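4.2 Scene resets and the cloth problem

All policies in this section were trained on the Kiria split, same weights init as in 4.1, no extra tuning. What changed is the reset. In the earlier runs the operator put every object back on a printed layout, so the cloth always started flat and the cups always started in the same spots. Success looked great and meant very little. For the runs reported here we dropped the layout. Objects go down wherever they go down, the cloth gets dropped from hand height and left alone, and the episode starts.

The effect on the cloth is big. A flat cloth has four corners and the policy learned to go for the nearest one. A dropped cloth may have one corner showing or none, and the hem, which we had treated as a nuisance, turns out to be the most useful cue left. Figure 3 gives a start state from the low camera, one of the harder kind: a single corner down on the table with the hem running up and away from it.

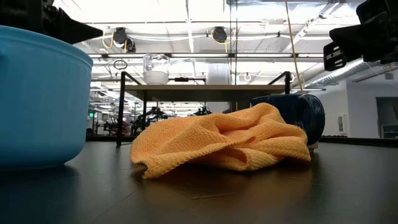

Covadonga Pacheco

Figure 3. Low camera view, dropped cloth reset.

We compared two ways of picking the grasp point. Nosodico predicts a point directly from the top camera. Boiko first marks hem pixels in the low camera, then follows the hem to whichever end is visible and grasps there. Both feed the same motion policy after that, so any difference should come from the point and not from the arm motion. 300 episodes in total, split evenly, order shuffled so that lighting drift over the day hits both methods the same. Runs were done in November, mostly late afternoon.

Result in short: Boiko wins on dropped cloths, loses slightly on flat ones. The flat loss is easy to explain. With the cloth flat the low camera sees the hem almost edge-on and the mask breaks into pieces, the follower then stops at a break and calls it a corner. Nosodico has no such trouble from above. On dropped cloths the order flips. From above, a fold top and a corner look much alike, and Nosodico picked fold tops again and again. Lifting a fold top is not fatal by itself but the cloth comes up as a bag and the second arm has nothing to take hold of.

Failures we counted as grasp failures only: fingers close on air, fingers close on cloth but off the hem, or fingers hit a neighboring object on the way in. That last group is small, 11 episodes, but worth a look because it splits unevenly. Nearly all of it is Boiko. Following the hem to its end sometimes leads right up against a cup, and the method has no idea the cup is there.

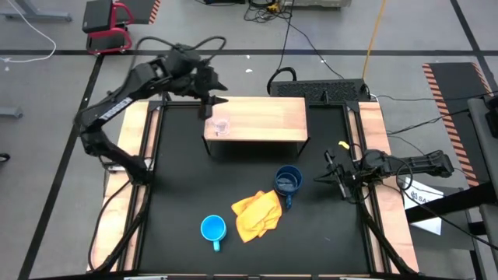

Clutter was not a variable in the original plan, and we only started logging it after the first batch. Each start state now gets a clutter tag from the overhead view: clear, near or touching. Near means a gripper could pass between the cloth and the closest object with its fingers open, touching is what it says. The yellow cloth against the handle of the dark blue mug is a touching case, while the clear cup up on the wooden platform doesn't count towards the tag at all, as we only look at objects on the black surface. Handles are the worst part of it. A cup body is easy to box in and avoid, a handle is thin, it sits low, and the cloth can rest partly on it. In the low view it can also be hidden behind the cloth altogether, so the hem mask runs on as if nothing was there. We tried padding the hem mask with a fixed margin and it helped with cup bodies, not with handles.

A simple fix got us most of the way. Before the hem end is accepted, the overhead view is checked for any object pixels inside the finger sweep. If there are some, the follower turns around and tries the other end of the hem. If that one is blocked too, the arm moves the closest cup first, using the pick policy from section 3 with no changes. We call this variant Sitex in the tables. It costs time, the cup move is slow, and in a few episodes the cup was set down in a place that blocked the second arm instead. We left these in as failures.

One thing we did not expect. On the clear tag, where the check should do nothing, Sitex still came out a bit ahead of plain Boiko. Looking at the logs, the check was firing on creases deep enough to be labeled as object by the overhead segmenter, and turning around at a deep crease is often the right call anyway. So part of the gain is luck from a bad label. We retrained the segmenter with more crease examples and the gain on clear starts mostly went away, the gain on touching starts stayed. Tables use the retrained version thoughout.

Color was held fixed in this set. Patterned cloths and cloths without a stitched hem are covered in 4.3, where the hem mask has a lot less to work with.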